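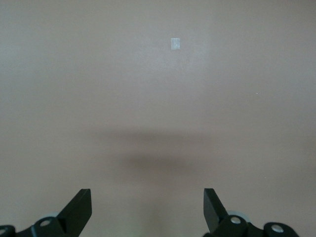
Retângulo de fita branca sobre fundo malva.

Acordei às seis e meia e fiquei na cama a pensar na grelha. Maio vai a meio e a grelha 101 tem de seguir para a Folludstead até ao fim do mês. Há três semanas que tenho o tema e só ontem percebi que o tema tinha um defeito.

O tema são rios escondidos no fim das palavras. FESTEJO dá Tejo, CAMINHO dá Minho, MIRADOURO dá Douro. O quarto era PESADO, para o Sado, e aí estava o problema: seis letras, sem par na simetria. Andei dias a tentar encaixá-lo com blocos pretos a mais num canto e ficou feio. Ontem à noite, a lavar a loiça, lembrei-me de APRESSADO. Nove letras, as mesmas de MIRADOURO. Troquei e a grelha endireitou-se quase sozinha. No centro fica AFLUENTES, também com nove, a explicar o resto. São cinco entradas temáticas em 13 por 13, sete-nove-nove-nove-sete, e chega bem.

O Emiliano Valdebenito acha que AFLUENTES está errado, visto que nenhum dos quatro é afluente de coisa nenhuma, vão todos dar ao mar. Tem razão. Respondi-lhe que a pista pode dizer "Correm para dentro de outros, como quatro rios neste problema", porque os rios correm para dentro das palavras. Ele escreveu de volta "forçado". Vou deixar assim por agora e reler daqui a dois dias. Pensei em FOZ, que seria mais exato, mas três letras no centro não seguram um tema, e teria de refazer tudo.

Passei a manhã no canto inferior esquerdo. Tinha lá ORA, ASA e um ERAS que já usei nas duas grelhas anteriores. A minha lista de palavras gastas vai em 2.372 entradas e quase metade são coisas de três e quatro letras com vogais a mais. Não me incomoda um ASA de vez em quando, incomoda-me tê-lo ao lado de um ALA. Tirei o ALA. Para isso caiu também TOLDO, de que gostava, e entrou TALCO.

Almocei sopa e pão. Choveu entre a uma e as duas.

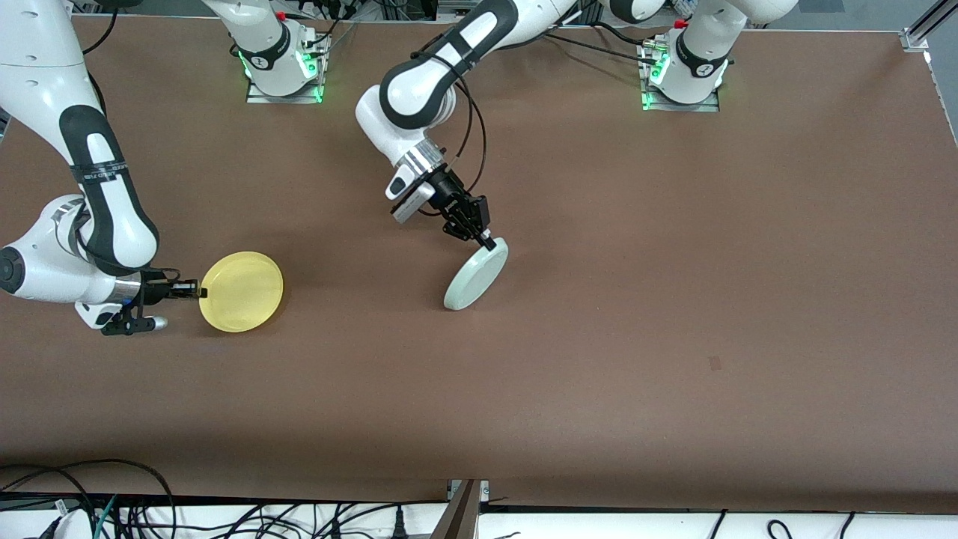
Mesa castanha, braços brancos, pratos redondos.

À tarde, pistas. Faço sempre as verticais primeiro, por hábito. O que ficou escrito hoje e que acho que não vou mudar:

TALCO - "Pó de muda"
LIMA - "Capital que também serve para as unhas"
MIRADOURO - "Sobe-se até lá para olhar para baixo"
APRESSADO - "Já devia ter saído"
ORA - "Reza, no intervalo de embora"

A última não está boa. Queria aproveitar que "embora" acaba em "ora", mas "no intervalo" não indica o fim de nada. Se escrever "Reza no fim de embora" fica correto e sem graça nenhuma. Anotei as duas no caderno.

LIMA levanta outra questão. É nome de rio, e num problema em que há rios escondidos uma resposta que é um rio inteiro, fora do tema, pode confundir quem resolve. A Kelechi Afolabi, que me revê as grelhas desde a coletânea Viltik, é rigorosa nisto e vai com certeza marcá-la a vermelho. A pista fala da capital, portanto não minto a ninguém. Mesmo assim, se conseguir passar a RIMA ou a LIXA sem partir o cruzamento, passo. LIXA obriga a um X na vertical e o único que me serve é EIXO, que já está no canto oposto. RIMA talvez. Amanhã vejo.

Às cinco telefonou a Kelechi por causa das provas da Masson. Encontrou um erro na numeração da grelha 97: a 14 vertical aparece duas vezes e a 15 não existe. Culpa minha, copiei a lista à mão em vez de a tirar do programa. Corrigi e reenviei antes das seis. Ela diz que a tiragem fica nos cerca de 4.000 exemplares, como no ano passado, e que querem as soluções no fim do livro e de pernas para o ar. Nunca gostei das soluções ao contrário, obrigam a rodar o livro com o lápis na mão, mas a decisão é deles.

Falámos ainda dos acentos. A Masson quer manter a regra antiga, em que o acento não conta no cruzamento e o Ç vale C. A Folludstead pede agora que o Ç cruze só com Ç. Para mim é trabalho a dobrar, tenho de guardar duas versões da lista. Na 101 não há nenhum Ç, verifiquei duas vezes.

Depois do jantar resolvi o problema de Cinduvville, que não fazia desde março. Dezoito minutos, com um erro: escrevi TELA onde era TELE e não dei por isso, a vertical aceitava as duas leituras. Gostei da pista de SALEIRO, "Passa-se à mesa sem se levantar". Gostei menos de encontrar três siglas seguidas na mesma coluna.

Para amanhã: experimentar RIMA, decidir ORA, passar a grelha a limpo e comprar borrachas. O lápis também está no fim. Deitei-me às onze e um quarto.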